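From: Antonina Vakulenko
To: Skivedbridge Quilters list
Subject: Re: [quilters] Washing backing fabric first?

Marichka Onyshchenko wrote:
> I have seven yards of cotton for the back of the guild quilt and I can't
> decide whether to wash it before I cut. My mother never did, and hers
> came out lovely and crinkled. What does everyone else do?

Dear Marichka and all,

What a good question, and one I could go on about all evening (my husband says I do!). I wash everything now, and it goes back to a navy backing I bought years ago that bled into 140 cream squares. I cried over that one, then gave it to the dog.

These days I soak the darks on their own, hang them over the porch rail, and press them while they still have a little give. Then I fold the length in half, selvage to selvage, before I even look for the scissors - it saves my poor back, and the grain behaves so much better.
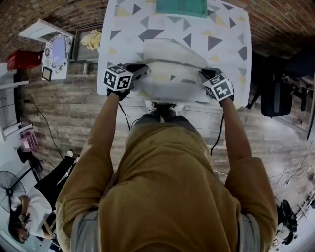 Daryna wrote to me off-list that she never washes precuts, only yardage, and that a flannel back from Salgado shrank so much on her she had to piece in a strip along one side. I think she's right about the precuts. They fray into spaghetti.

So if it were mine, Marichka, I'd wash it, but if you want your mother's crinkle then leave it be and use a cotton batting. Do try a damp white rag on a corner first, though, whatever you decide.

I'll bring the spare batting in June if anyone can use it.

Warmly,
Antonina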